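Pushing blocks by plain English

The manipulation group at Drustaldale has a result we are very happy to share! Their new policy, Trodia, takes a typed instruction ("move the red star next to the blue cube") and turns it straight into pushes. There is no grasp planner and no map of the table. It looks, reads and nudges, and it will change course if you type something new halfway through.
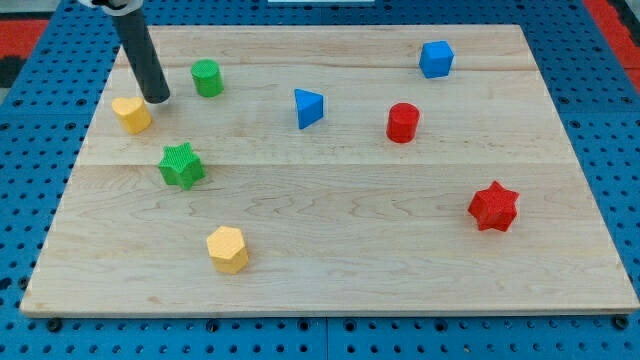 Robot Learning

Each block is defined by a color and a shape, and that pairing is where earlier versions stumbled. With two stars on the board, one green and one red, the word "star" alone won't do -- the policy has to use both words. The group trained on 368 instructions, many of them reworded by people who had never seen the setup, and then tested on 32 that were held back.

Over 200 trials, Trodia finished nearly twice as many tasks as the older Noguchi baseline. The gain was biggest on relative commands, such as "put the heart below the triangle." Long pushes toward a corner are still hard, and the yellow hexagon has a habit of spinning away from the tip.

Next up is Ternard, a version that handles several instructions in a row and (we hope) recovers when a push goes wrong. The group plans to post its training code in April, along with the full list of instructions.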